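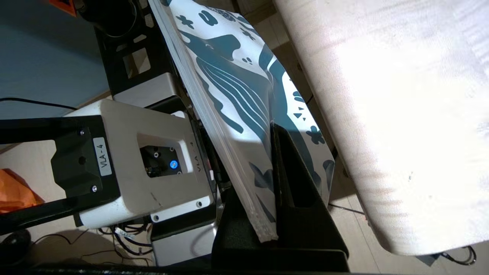 Timska,24/05/2020

Rison草案第三版昨天夜里到的,35页,比第二版又厚了。Nima在邮件里写"基本定稿,只收文字意见",我读到这句就不太高兴。上一版他也这么写,后来连章节顺序都换了。

本来打算今天睡到中午。结果七点多醒了,躺着拿手机看第二章,越看越清醒,干脆起来煮咖啡,把它打印出来带去了Purves那边。打印机缺青色墨,所有标成蓝色的"建议性条款"全成了灰不灰绿不绿的一团,跟黑字的"强制性条款"几乎分不开。这一条我要写进意见里:靠颜色区分强制和建议,本身就不合规矩。随便找一本像样的标准看看,"应"就是"应","宜"就是"宜",字写在那里,黑白打印、复印、传真都不会丢。Nima大概会说现在谁还打印。我打印。

先说第二章,"被操作物的分类"。第一类刚性物,第二类柔性物,第三类"其他"。一份讲机器人处理家用物品的操作规程,把最麻烦的东西全塞进"其他",我不知道这算什么分类。一块布摊开是一回事,叠了几层又是另一回事。那块印鲸鱼的白布,折起来以后一侧有厚厚的一道边,夹爪夹住的到底是一层还是几层,从条文里看不出有什么差别,都叫"已抓取"。草案对"已抓取"的定义是"物体与夹爪保持接触且随夹爪移动"。那我问一句:夹住上面一层,下面几层搭在架子上蹭着走,算不算?按字面算。按我的理解不算。Zdenka的理解又不一样,她说要看任务写的是什么。三个人坐在同一个房间里能读出三种意思,这条就还没写完。

我在页边写了:请为层叠织物单列一节,至少写明"目标层"由谁指定、在什么时候指定。写完又觉得自己也没说清楚。谁指定,是写任务的人还是操作的人?如果操作的人可以临时改,记录里要不要留?先这么放着,明天问Wenceslao。

第四章讲标识,篇幅最长,也是Nima最得意的一章。要求每一台设备在"显著位置"贴上编号,字体、底色、字高都有规定,附录里还有一张尺寸图,画得很漂亮。我承认编号有用。外壳上贴着VLA-4,大家说四号出了问题,就知道说的是哪一台,不用再用手指来指去。四月那次把两台的维护记录写串了,要不是编号对不上,我们可能到现在都没发现。可是草案里通篇没有一句话说这个编号究竟编给谁:是整套设备,是手臂,是夹爪,还是控制它的那个盒子?夹爪换过以后编号跟着夹爪走,还是留在手臂上?我去问,答复是"按惯例"。惯例在哪里?没有人写下来过。我们要的就是把惯例写下来,结果写出来的规程回头又去引用惯例。

还有"显著位置"。夹爪会转,会歪,会倒过来,标签竖着贴横着贴,站着看是显著的,蹲下去看就不显著。我建议删掉"显著",改成"在正常站位可读",再把正常站位画出来。Zdenka说这样附录又要多一张图。多就多吧,那张字高的图都能占一整页。

吃了半个三明治,火腿是昨天的,有点干。

第五章,线缆。这一章只有短短几行:"线缆应妥善整理,不得妨碍运动。"我看了三遍,想找出它到底要求了什么。妥善到什么程度?夹爪下面那束黑白线绕出来一个圈,妨碍运动吗?停着的时候当然看不出来。要判断,就得让关节走到极限位置,再看线还有没有余量,这件事完全可以写成一个检查步骤,谁来做都是同样的做法。可它偏偏写成了一句劝告。劝告我从小听得够多了,用不着再来一份盖章的。

顺带提一下力的那一条。"对未知柔性物,夹持质量最多300克。"数字倒是明确,我第一次在这份草案里看到明确的数字,差点要鼓掌,然后发现没有出处。为什么是这个数?第二版里根本没有这一条。我翻了会议记录,也没有讨论过。问Nima,他回得很快,说是Cladis那边培训教材里用的,大家都用。Cladis卖培训,教材写得整齐,图也好看,但我不明白一家卖课的公司随手写的上限,怎么就成了我们规程的上限。也许它是对的。对不对我现在没法判断,因为没有一行字告诉我它是怎么来的。再说质量和夹持力是两码事,薄薄一层塑料,轻得很,照样能夹坏。

我的意见:要么给出试验依据,要么改为由各现场自行确定并记录。Nima不会喜欢后半句,他一听"自行确定"就觉得标准垮了。我倒觉得一个没有来历的数字垮得更快,只是垮的时候大家还以为它站着。

下午Zdenka来了。她周末本来不用来,说是家里太吵,她弟弟在装书架,电钻从早上响到现在。我们两个人对着第六章争了很久,后来她去泡茶,我一个人又读了一遍,还是觉得我有道理,不过没有刚才那么确定。
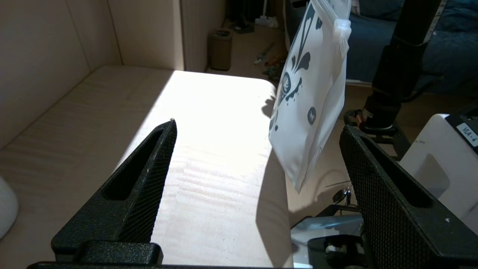
第六章的题目叫"环境一致性",我对这五个字一直有意见。条文说,作业区照明"应保持均匀稳定",每次开始前填一张表,表号708,勾"是"或者"否"。这张表我翻过以前的,满篇都是"是"。可桌面上斜着那么大一片太阳,中间亮得发白,靠边的地方还在阴影里,袋子底下拖着一块淡淡的灰影,请问勾哪个?照字面只能勾"否",勾了"否"按规程就不许开始,那么天晴的日子我们全体回家。要是勾"是",那是撒谎。我怀疑那一沓子"是"里头有不少就是这么来的,填表的人也没有恶意,表上没给他第三个格子。一条规则如果在普通的一天里就只能靠说谎来遵守,我宁可没有它,至少记录还是干净的。

Zdenka不同意。她说均匀光照这一条有它的用处,比较两批结果的时候,光不一样,差别算谁的?我说那就把光记下来,别去禁止它。记窗帘开没开,记大致时间,记灯,有条件的放一个照度计在桌角,读数写进去。她说照度计放在桌角量的是桌角。这话没错,我一时没接上。后来我们各退一步:分成两种作业,做对比测试的,遮光,开灯,按严格的来;日常作业的,不限制,但必须记录。她说这个可以提,我就照这个意思起草了一段,她改了两个字,把"尽量"划掉了,说我骂了一上午"妥善",自己倒写起"尽量"来。活该。

接着看透明和半透明的东西。草案在这里倒是出人意料地想到了,说"半透明包装物应在任务说明中注明"。好。可注明了以后呢?没有下文。注明之后操作的人要多做什么,验收的时候标准放不放宽,全都没有。花纹印得密密麻麻的袋子,到了下边一截却是透光的,那么它算半透明包装物,还是算印刷包装物?草案的分类表里这两项是并列的,只能选一项。我想起以前读过的一份仓库规定,也是这样,把箱子分成"大箱"和"易碎箱",然后新来的人抱着一个又大又易碎的箱子站在两排货架中间。

再往后是夹爪内侧接触面的检查。"表面纹理应完好。"又是这种句子。网纹磨到什么地步叫不完好?我提的办法很土:备一块新的放在抽屉里,每次拿出来摸一摸,对着看。Wenceslao以前就这么干,他手上有数,可他手上的数写不进表里,所以还得有一块实物摆着。Teresa曾经建议用擦拭后的照片对比,我没那么相信照片,角度一偏,旧的能照成新的。不过两样一起用也没什么坏处,就一起写上了。

地面那一条我反而没什么可骂的。"作业半径以内的地面不得放置工具及散件。"清楚,可以检查,不遵守就是不遵守。唯一的毛病是"作业半径"在术语表里查不到,翻到附录B才有,而且附录B标的是"资料性",也就是说这个强制条款靠一个不强制的定义撑着。我把这句话写在意见里的时候心情很好,像抓到了什么。Zdenka看了我一眼,说你抓错字的时候比干活的时候高兴。

说到急停。这一章我原先以为是全篇最扎实的,结果发现第三版把"急停按钮应在操作者伸手可及处"改成了"应便于操作者触及"。谁改的?修订记录里这一处没有署名,只写了"措辞统一"。伸手可及,拿把尺子就能验。便于触及,只能靠感觉。我不信这是措辞问题。可能是有的地方按钮装得远,不想搬,就让文字迁就墙壁。我没有证据,这么写进正式意见也不合适,所以意见里只写了"请恢复第二版文字并说明修改理由",怀疑就留在这本子上。

四点多给Zdzisław打了电话,想问他们那边执行第二版执行得怎么样。他说执行得很好,各项指标都达到了。我问什么指标,他说表格填写率。我又问填写率以外呢,他停了一会儿,说大家现在开工前会站在一起看一眼设备,以前不看的。我想了想,这一点倒是真的有用,虽然条文里一个字都没写过要大家站在一起。他还说收到过一次反馈汇总,编号排到349,大部分都是关于表格本身的:格子太小,签字栏在背面,诸如此类。至于机器,提的人很少。也许机器没问题,也许大家的力气都花在格子上了。他不肯说是哪一种,我也看不出来。

他又问我到底是支持还是反对这份东西。我说支持啊,我要是反对,周末在家里睡觉就行了。他笑,我觉得他没信。

其实我自己也会问。七八年前我在别的地方见过没有规程的做法,师傅怎么教就怎么来,一个师傅一个样,两个班组交接的时候全凭嘴说,夹爪归零的方向都能说反。那种日子我不想再过。所以我要规程,我只是受不了那种读起来什么都管、拿去用却什么都查不出来的规程。Nima总说先发布再完善,发布了才有人用,有人用才有反馈。听着有道理。但我也见过"先发布"的东西,过了好几年还在"先"里面,错字都原封不动,后来的人已经把错字当成术语在背。

培训那一章我没看完,太困。粗看一眼,要求操作人员完成课程并通过笔试,笔试占的分量比上手还重。我敢说Wenceslao考不过,他连"资料性附录"是什么都懒得知道,可要是让我选谁站在急停旁边,我选他。这一点要不要写进意见,还没想好,写出来像是在替熟人说情。或许可以换个说法:上手考核单独计分,不得用笔试成绩抵扣。嗯,这样行,明天再看一遍。

意见表一共填了好几页,存了两份,一份在共享盘,一份发到自己邮箱,上次共享盘那份被人覆盖过。截止是周三。Zdenka说她周二以前会把她那份给我,让我别先发,免得Nima看到我的就烦了,后面的不肯仔细读。我答应了。

回家路上买了鸡蛋和墨盒,店员拿给我的是品红,到家拆开才发现。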